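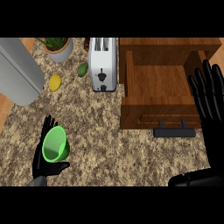 A speckled granite worktop with a green bowl and an open wooden drawer.

How to seal a granite worktop

Most granite needs resealing from time to time. The job takes an evening, plus a night when the kitchen is out of use. You don't need a tradesman for it. This guide covers polished and honed granite. It doesn't cover quartz composite, which should not be sealed at all.

Test it first

Put a tablespoon of water on the stone near the sink and another near the hob, and leave both for 15 minutes. Wipe them up. If the stone underneath has gone darker, it is taking in water and wants sealing. If it looks the same as before, leave it alone and test again next year. Sealing stone that doesn't need it leaves a sticky haze.

Dark granites such as black and deep green are often so dense that they never need doing. Tan and beige ones usually do.

What you need

A solvent or water-based impregnating sealer
Washing-up liquid
Isopropyl alcohol
Three or four lint-free cloths
A small foam pad or a soft paintbrush
Masking tape
Gloves

I used the Mesent water-based sealer on my last two worktops. Millel do a solvent one that goes on more thinly but smells for a couple of days. A 600 ml bottle was enough for an L-shaped run 2,620 mm long on the longer side, with a fair amount left over.

Clean the stone

Clear everything off, including the things you never move. Wash the worktop with warm water and a few drops of washing-up liquid, then rinse twice with plain water. Don't use vinegar, lemon or limescale remover. Granite will stand some acid but the minerals in it vary, and the polish can go dull in patches.

Scrape off any dried food with a plastic scraper held flat. Go over the whole surface with isopropyl alcohol on a cloth, with the window open and the hob off. Leave it to dry for 8 hours, or overnight if you washed round the sink.
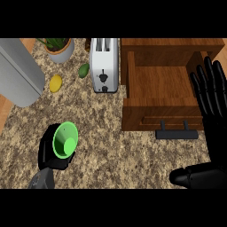

Oil stains have to come out before you seal, or they will be shut in. Mix bicarbonate of soda and water to a thick paste, spread it over the mark, cover with cling film and leave it for a day. Peel off the film, let the paste dry, then brush it away. Old stains may need this twice.

Put the sealer on

Tape along any bare wood or painted wall that meets the stone. Try the sealer on a small patch at the back and let it dry before you go further.

Work in sections as wide as your arms. Wipe on a thin, even coat and leave it for the time given on the bottle. Buff off everything left on the surface with a dry cloth, then again with a clean one. Move to the next section and overlap slightly.

If the bottle calls for a second coat, wait as long as it says. Keep water off for 24 hours.

Haze

A cloudy film means some sealer dried on top. Wet a cloth with a little fresh sealer, rub the area for a minute and buff it dry straight away.

Last updated Tuesday, April 30, 2019, by Fiachra Breathnach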